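How to change or cancel a ferry booking when the weather turns

Wind is the usual reason a sailing gets pulled on the Rellari to Ocampo route, and most cancellations come with only an hour or two of warning. If you have a booking, you can usually move it yourself without calling anyone.

Before you start

Have your booking number and the last name it was made under. The number is in the confirmation email, right under the departure time. If you booked through Stisto, the number starts with an S and you will need to make changes in the Stisto app. The ferry line's own site can show you the booking but won't let you edit it.

Step 1. Check the status of your sailing

Open the current conditions page and pick your terminal. Each sailing is marked On time, Delayed, At risk or Cancelled. At risk means the captain has not decided yet. You can change an At risk booking for free, and it is worth doing early, while there are still spots for vehicles.

Step 2. Look at the other route

When the Ocampo run is down, the Brurau boat often keeps going. It crosses in more sheltered water and takes 35 minutes longer. The drive from the Brurau dock back to Ocampo is 38 miles, so check your gas first. 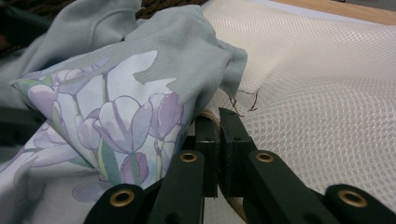 Stisto's help desk adds that a switch to the Brurau boat has to be made before the original departure time, even if that sailing is already marked Cancelled. After that the app treats it as a refund, and you have to book again from scratch.

Step 3. Make the change

Choose Manage booking, then Change sailing. Pick the new time and confirm the size of your vehicle. Anything over 20 feet goes in the overheight and long lane, which fills first. Wait for the new email before you close the page – the old booking stays live until it arrives.

Step 4. If everything is full

Ask for standby at the booth. Standby cars are loaded in the order they arrive, after the reserved lanes. The large boat holds 1,046 passengers, so people on foot nearly always get on. If you can leave the car in the long-term lot, walk on and arrange a ride from the other side.

Step 5. Get your money back

Refunds for cancelled sailings are automatic and go to the card you paid with. If you cancelled the trip yourself while it was marked On time, the change fee is taken out first. Bookings paid in cash at the terminal need form 561, which the booth staff will print for you. Keep the original receipt and staple it to the form.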